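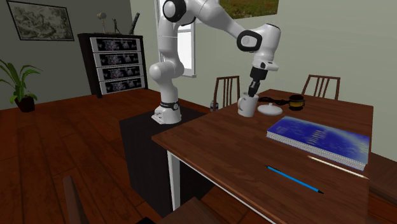
Budget for one arm plus simulation – what have we forgotten?

Posted by d_avci, 16 June 2026

We want to order one arm in September. At present all our work is in simulation: tabletop jobs in a dining room model, mugs, pens, notebooks. Weerasinghe have quoted for the arm and gripper. The pedestal is 328 extra. Is it worth paying for theirs, or should we have one made?

Doğukan Avcı

ztasdemir wrote:

Have it made, but bolt the base down properly and check the height against your table first. We bought the Skesero stand and it was too tall for the work. Put some money aside for spare fingers too.

yavuz_t wrote:

I disagree about the stand. By the time you have paid a workshop and waited for it, 328 is cheap. I would spend less time on that and more on whether you need the arm this year at all. We stayed in simulation for 20 months and I don't regret it.

d_avci wrote:

Fair point, but our funding has to be spent. Reach is the part I keep going back to. In the model the arm stands beside the dining table and we have a dark boxy side table as well, so it has to work over both.

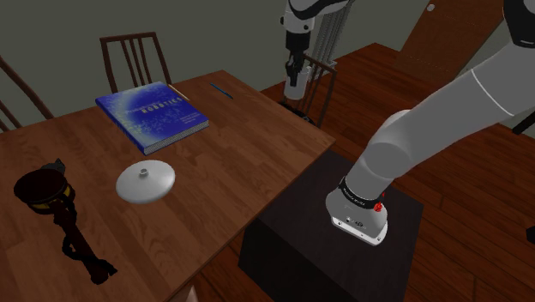 If the shorter arm from Ostargate covers the two surfaces, we save enough for a second gripper. I have asked them for a drawing and have heard nothing yet.

songul_d wrote:

Ask what delivery costs before you compare. Ours added 100 to the bill. And yavuz_t, simulation has running costs as well – you still need a decent graphics machine and somebody to look after it.

yavuz_t wrote:

True, but you need that machine either way.

ztasdemir wrote:

Get the longer arm. You can buy a gripper later.

d_avci wrote:

Thanks all. I will ask both firms for a delivered price with the stand included and post the figures when I have them.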